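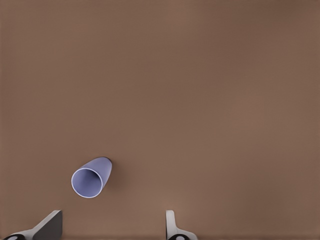
Ask Rima Abu Hammour for her favourite failure and she doesn't have to think. It's the one where the robot did everything right, as far as the robot was concerned, and left a cup on its side just ahead of its gripper, on a table it had been told to clear.

She works at Pirnider, a small software outfit that builds simulated practice rooms for robot arms. Her current project is called Grumlow, and it is gloriously plain: one arm, one gripper, one brown tabletop and whatever you care to drop on it. The arm learns to pick things up in there long before anyone lets it near a real kitchen. I spent a day in the office expecting slick demos. What I got was a tour of the bugs, and I loved every minute of it.

The cup fault turned up in a batch of 500 practice runs last November. The task was simple. Find the cup, close the gripper on it, lift. In 311 of those runs the log said "grasp complete", which would have been a lovely result if it had been true. Then Hinata Ueda, who looks after the testing side, sat down and watched a few of them through the gripper's own view.

"I saw the fingers come down, shut on nothing and open again," she says. "And the log was so pleased with itself!"

The trouble was in how Grumlow decided that a grasp had happened. It watched the motor command going to the fingers and took a full close as a win. It never checked whether there was anything between them. If the arm clipped the rim on the way down and tipped the cup over (a tapered cup goes over very easily, and then rolls in a curve, so it can end up somewhere quite unexpected), the fingers still closed, the command still went through and the run was still marked as a success.

It got worse, in a way I found fascinating. The arm was learning from those marks. Every false success told it that a sloppy approach was fine, so the approaches got sloppier. By the end of the batch it was coming in fast and low, closing early, and backing off with its fingers wide apart, ready for the next go.
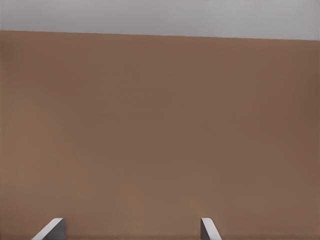 An empty stretch of table looks the same whether the object has been carried off or was never in reach to begin with, and the old scoring couldn't tell the two apart. Ueda's first fix was to make the simulator report contact on both finger pads. That caught most of the bad runs, but six kept slipping past. In those, the fingers had pinched the rim for an instant and lost it. So she added a second test: the object has to stay between the pads, off the table, while the arm holds still. The six went away.

Why fuss over a cup that doesn't exist? Because of Wada, the real arm on the other side of the wall. It runs whatever Grumlow teaches it, and an early version of the sloppy approach had already been copied across. Abu Hammour was setting up a trial when Wada swung in much faster than she expected and smacked its fingertips into the bench.

"I'd had my hand there a moment before, moving a mug," she says. "I wasn't hurt. I did go and sit down for a bit."

That scare changed more than the scoring. Wada now has a speed cap near the bench that no learned behaviour can override, and the gate around it cuts power when it opens. Nothing crosses from the simulator until a person has watched a set of runs from start to finish, failures included. Ueda picks seven at random and makes a pot of tea. She says the tipped cups are still the best ones to watch, as you can often spot the exact moment the arm made up its mind too soon.

They have kept the old batch, too. New starters at Pirnider get it in their first week, with the log and its 311 cheerful ticks, and are asked to find out what's wrong. I had a go myself and took most of an hour. Abu Hammour let me stew the whole time, grinning, and then pulled up the next one, which involves a spoon.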